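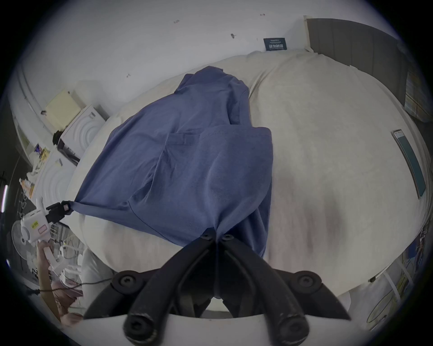
Abbas Ghasemi asks whether he can send in his washing on the morning he leaves and still have it back before the coach. He can if the bag reaches the desk by 6 in the morning. Later bags come back the next day.

Laundry at Trotberg guest house - common questions

How much does it cost?
A small bag is 257 and a large bag is 1,000, paid at the desk. Ironing is charged separately.

Where do I leave my bag?
At the desk on the ground floor. Write your room number on the paper tag. Bags left in the corridor are not collected.

Is the washing done in the house?
No. It goes to Moser, the laundry on Girkia Street. Shirts and T-shirts are washed at a low heat unless you ask for something else.

Can I wash things myself?
Yes. There is a sink and a drying line behind the kitchen. Please don't hang clothes from the balconies - the wind takes them into the road.

Do you change the sheets?
Every third day, or sooner if you ask. Take your own clothes off the bed first, or they may go to the laundry with the sheets.

Something is missing from my bag. What now?
Tell the desk before you check out. We keep unclaimed clothes until the end of June, then they go to the Zisov charity shop.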